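About Astari

Home / About us / What we test / Hire a bench / Contact

Astari tests grippers, arms, cameras and controllers for people who have to choose between them. We are an independent firm. We don't make robots, we don't sell them, and we take no commission from anyone who does.

Our customers are mostly small manufacturers, kitchens, laundries, packers and university groups. They come to us with a job they want done by a machine and two or three quotes they can't tell apart. We set the job up on a bench, run each candidate at it, and write down what happened.

How we started

Bernadette Horgan started Astari 11 years ago after a long spell buying equipment for a firm that made ready meals. She had bought a gripper on the strength of its data sheet. The data sheet was correct in every line and the gripper could not pick up a wrapped pie. She hired a corner of a joinery shop, borrowed an arm, and began trying fingers on it in the evenings. The first paid job was a comparison of suction cups for a bakery supplier. The report was four pages long and the customer bought the cheapest cup.

We moved to Unit 2 at Duggan Yard when the joinery shop wanted its corner back. We have been there ever since, and took on the upstairs room as well in the year we bought our second pair of arms.

What we do

Gripper trials. This is still more than half of our work. We keep 42 grippers on the shelf, from plain parallel jaws to soft fingers and needle types, and will bring in others if a customer has one in mind. Each gets the same objects in the same order, by the same operator where we can manage it. Printed fingers are welcome. If yours break we will send you the pieces.

Arm trials. We look at reach, repeat position, how the arm behaves at slow speed, how hot the joints are after a full shift, and where the cables go. Cables get more space in our reports than people expect. A cable that snags on an elbow will stop a line just as well as a failed motor.

Camera trials. Most set-ups we see now use one camera on the wrist and another fixed somewhere near the table. The wrist camera gets close to the work, but part of its view is filled by the gripper. The fixed camera takes in the whole table, but an arm can come between it and the thing you want to look at. We try different mounts, lenses and heights, and we show the customer the pictures side by side before anyone drills a hole.

Controllers. We compare hand-held controllers, leader arms and pedals for people who drive a robot directly, and the boxes that run the arms when nobody is driving. Response time is measured here, on our own network, and again on the customer's if they'll let us in.

We do not do safety certification. We can tell you who to ask.

How a trial works

You send us the objects, or tell us what they are and we buy them. Please send more than you think we need. We ask for a short film of a person doing the job by hand, because people leave steps out when they write them down.

We then agree what counts as a success. This is the part that takes longest. "Picks up the spoon" could mean lifts it off the table, or lifts it and keeps hold of it, or lifts it by the correct end. We write the wording down and both sides sign it before the first run. Changing it later means starting the count again.

A normal trial is 49 runs for each candidate, split over a week so that no product gets all the early mornings. Failed runs are kept. So are runs that failed through our own fault, with a note beside them. Everything goes into Jerkumik, the logging program we wrote for ourselves, which ties the joint readings to the camera pictures and lets you step through any run. Customers get a copy of the log and a viewer for it. It works on an ordinary laptop, though it is slow to open on older ones.

The report comes at the end. It has a front page with the result in plain words, then the tables, then the faults. We name a winner if there is one. Quite often there isn't, and then we say what the difference in price would buy you.

Objects and surfaces

We use household and workshop objects for our standard set: trays, handles, knobs, cloth, folded pads, blocks, lids, packets. A good many of them came from charity shops and kitchen drawers. We look for awkward shapes and worn edges.

Surfaces matter too. For years we tested on grey rubber matting like everyone else. Then a customer's camera system did well on our mat and badly on her own patterned worktop, and we had to go back and do it all again at our own cost. Printed cloth is now part of the standard set, along with bare metal, white board and the old matting. A floral object on a floral cloth is a fair test of whether a system has found the edge of the thing or is guessing. It is also a fair test of the person driving, who has to find it on a screen.

The Mosberg comparison

Last August we finished the largest piece of work we have taken on, a comparison of wrist mounts for two-arm benches, carried out for Mosberg. They wanted to know if a camera set close to the gripper was worth the view it lost. For small parts held at the fingertips, it was. For laying things out on a table, drivers did better with the camera further back, and better again when they had the fixed view open as well. Mosberg have let us share the summary and we will send it to anyone who asks. The full report belongs to them.

Who we are

Bernadette Horgan is the owner. She quotes for all new work and reads each report before it leaves the building.

Edvin Berge runs the benches. He trained as a toolmaker and makes our brackets, finger blanks and adaptor plates. If your gripper has an odd bolt pattern, send him the drawing early.

Doaa Bennani looks after cameras and calibration. She joined us from a firm that inspected bottles. She also teaches the one-day course on camera placement.

Florêncio Aguiar wrote most of Jerkumik and keeps it going. Questions about log formats, time stamps and missing frames should go to him.

Aisling Flanagan is the main operator and trains the others. She has driven every controller we have had in, including the ones that were sent back.

We take one student each year on a paid placement. Applications open in February.

Visiting and bench hire

You are welcome to come and watch your own trial, and we would encourage it. Seeing ten runs tells you things that a table won't. We start at 8.30 and the benches are switched off at 5. There is parking in the yard but the gate is narrow, so please ring first if you are bringing a van.

The two-arm bench can be hired by the day or the week with an operator, or without one once you have done the half-day induction. Both arms run on a shared beam along the near side of the table and can be fitted with your grippers or ours. Bring your own objects - we can lend cloths, trays and blocks. Camera stands are included in the price. Please leave the fixed camera where you find it, or mark its place with tape before you move it.

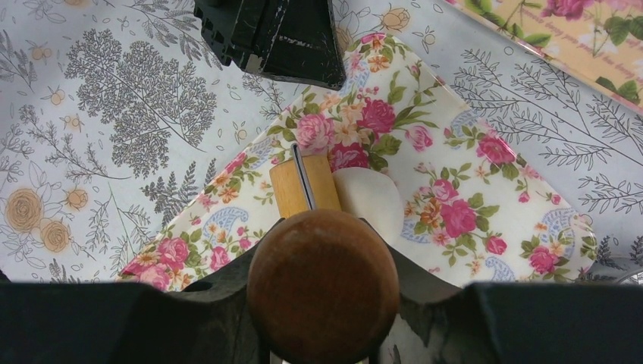
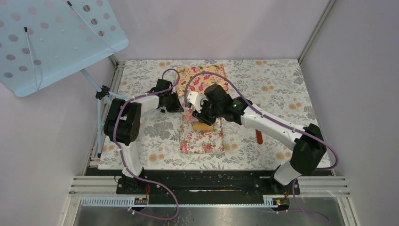 The two-arm bench at work: wrist camera with a wooden knob between the fingers (first), fixed camera with both arms over the table (second).

Contact

For trials and quotes, write to Bernadette. For bench hire and dates, write to Aisling. We answer within two working days, longer when a trial is running.

Astari, Unit 2, Duggan Yard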